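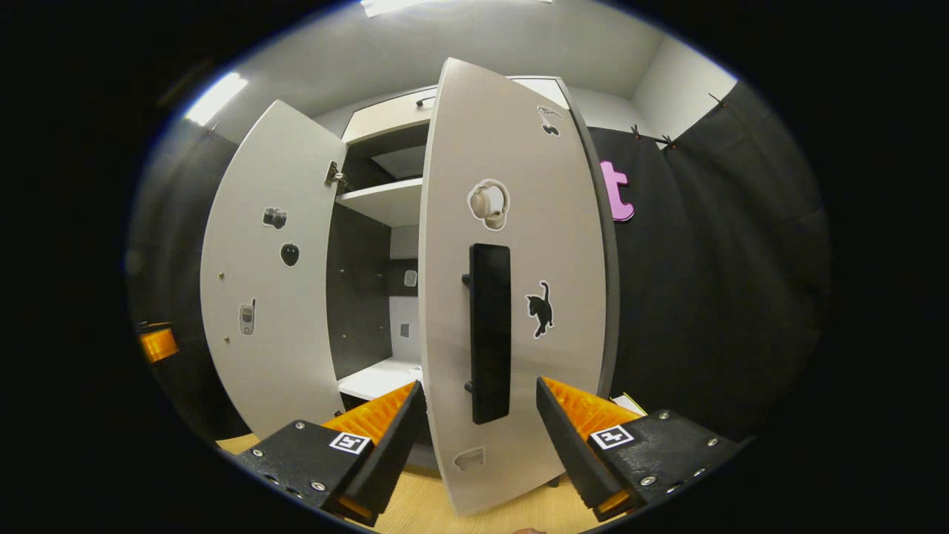

How long does it take to show a robot a new task by hand?

Longer than you'd think for the first one, and then it gets quick. For a simple job such as opening a door or putting a cup on a shelf, I like to have 200 good goes before I train anything, and once my arm has settled into it I can get through those in a day with a decent lunch in the middle.

Hello, and welcome to the gallery! I've been meaning to put this page up since September. I spend my working week at Belmont teaching machines by doing the job myself, holding the same sort of gripper the robot will use later on, and people keep asking me what that looks like. So I've started with doors, as doors are what I've been doing most (and what I dream about now, sadly).

Cabinet doors, both open

White cabinet, two doors, and the long black handle that I've come to know very well. The fingers have the bottom of the right-hand door between them, orange pads and all. I do love the cat sticker with its tail up, and there are headphones on that door too, over on the other side of the handle.

The square black-and-white markers on the fingers are how the software works out how far apart they are, so I try not to get my thumb over them. I did exactly that for a whole Friday once and had to throw the lot away.

A few bits people ask about

Doors sound easy and they really aren't. A drawer comes straight at you, but a door swings, so your wrist has to go round with it, and if you pull in a straight line the handle twists out of your grip. I now slow right down for the last bit of the swing – the robot copies whatever you do, and it copied my impatient little yank beautifully.

I also start from a different spot each time. A step to the left, a bit lower, a bit further back. The first set I made for the Cevley project all began from the same place, and the robot was marvellous so long as you never moved it!

We've got 2561 goes saved up across all the jobs now, and 269 of those are doors. I label them in Zustex in the late afternoon with a cup of tea, which is dull but rather soothing. Anything with a fumble in it gets marked as a fumble and kept, as long as I recovered and finished the job. The ones where I gave up go in the bin.

For the fiddly jobs I sit down and drive the arm by remote control instead, using the old Leclerc handset. It's slower and I'm much clumsier with it, but you do feel what the arm can and can't reach. I wouldn't want to do doors that way all day.

Drawers are next, then the dreaded sliding lids. I'll add to the page when I've got through them.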